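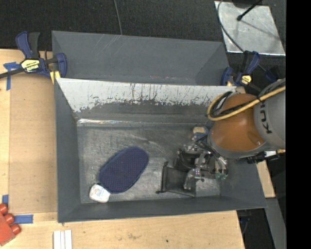

I love a big gray bin. I have loved them since my first summer job packing orders at Wirlow, where everything in the building lived in one, and I'm so happy to be writing a whole post about them!

My favorite kind is the sort that has had a life already. Scuffed floor, scratches along the rim, the white worn off in ragged patches until the gray shows through. New ones are fine (I'm not going to turn one down) but a beat-up bin lets you relax. You can drop a stapler in it and nobody winces.

So, the big desk clear-out. It started in June with one drawer and then sort of got away from me, and by the time I reached the bottom shelf I had 300 loose bits and pieces with no home. Yes, I counted, I wanted to know! 100 of them were pens. Another 100 were clips, binder clips mostly, plus the little brass ones my aunt Glenys Treloar used to send with her letters. The rest I can't even put a name to.

What saved me was using 2 bins, one in front of the other. Everything goes in the front one. The back one stays empty until you've picked something up and decided you're keeping it. I'd always done it with piles on the carpet before, and piles creep. Bins don't creep!

The other thing I've come around to is black mesh. I used to think it looked like a dentist's front desk, but it's light, you can see through it, and it looks great against gray. I have a tray from Marchetti, a pen cup, and a squarish mesh piece that I'm fairly sure belonged to a set from Ranance at one time. It's staying, even if I haven't settled on what goes in it. Stamps, maybe? Or the tape measure and the spare keys.

Small things are still my weak spot. If it's blue and fits in my palm, I will find a reason to keep it, and the back bin fills up fast that way.

Next up is the hall closet, which has every single bag I've brought home from Panutbridge market. I'm going to need a bigger bin and I can't wait.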